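Bench notebook, block table
27 June 2018
Written by: Wulan Majimbun
Present also: Rui Marinho (in the morning only)

Purpose of today: decide the positions of the white blocks and the marker board on the black table, and write them down in a way that another person can repeat. In the old pages we wrote only "blocks left and right of board, as usual". When Rui came back from Sturkham he could not rebuild the layout from this, and me neither.

1. Names

I started with the names, because Rui says "tile" and I say "block" and in the Lodhi notes both words are used for the same thing. From now on:
Block = the white ones with a small marker label.
Board = the flat white one with four dark blue markers, two by two.
Table = only the black top, not the legs.
Please do not write "plate" any more. It was used for the board and also for the metal base.

2. Board first

The board goes in front of the base, with the long side going left to right. Last week I put the blocks first and fitted the board between them, and then everything moved a little each time. Now the board is placed first and the blocks get their place from the board. I measured from the front edge of the table with the steel ruler, three times, with the same result within 3 mm. For our use this is good enough. Rui would like better, but then we need a stop glued to the table and I do not want glue on it yet. 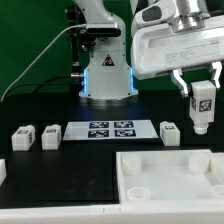
Two blocks have their place on the left of the board, side by side, and one on the right. I tried before lunch to have them equal, two and two, but the right side became too crowded and I pushed the board with my sleeve. I go back to two left, one right.

The distance between the left pair is the thing I am least sure of. If they touch, the finger cannot go between them. If they are too far, the outer one comes near the end of the table. I write "one finger of the gripper, plus a little". Rui does not like this as a unit. He will make a spacer, probably from the Pemalo offcuts in the drawer.

3. Board angle

I spent too long on making the board parallel to the table edge. Each time I took my hand away it turned a bit. After talking with Rui we agreed that a small angle is allowed, but the angle must not change between one run and the next. So: put it down, leave it, do not correct it with the finger.

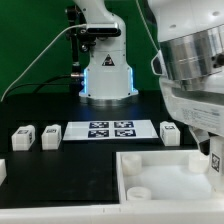

Board a little turned, two blocks to the left of it, one to the right.

4. Labels

Each block has a small marker label. The spare sheet from Edness has 19 left, so no order is needed now. When I change one I rub it flat with the back of a spoon, from the middle to the outside. Do not use the nail, it leaves a line in the print. The old glue comes off with alcohol and a paper towel, but wait until the block is fully dry before the new label.

Rui asked if the numbering can start from 100 for the new labels, so it does not mix with the older ones. I have no objection. The list in the shared folder must be changed the same day, otherwise we will have the November confusion again.

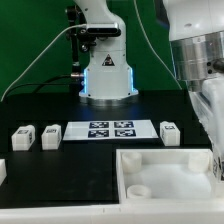 The label on the top is the one I use for orientation. I turn the block until I can read this marker the same way as the markers on the board. It takes a few seconds for each block and it saved me two wrong starts in the afternoon.

5. Table surface

The black top shows every fingerprint when the light comes from the side. I wiped it with a damp microfiber cloth, then with a dry one. The blue cleaner leaves a film, so I put this bottle back under the sink. There is a fine scratch near the front. I do not know from when it is. I marked it on the paper plan with a small cross.

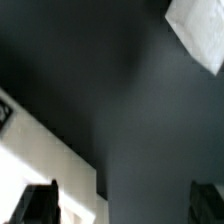

After wiping I put the board down again by the measure in section 2 and checked with the ruler. It was 3 mm too far left, so at the limit. I accepted it.

Open points
- Spacer for the left pair (Rui)
- Change the label list, from 100 (me)
- Paper plan: draw it again at a bigger scale, the present one is full of eraser marks
- Ask at Sturkham which ruler they use, steel or plastic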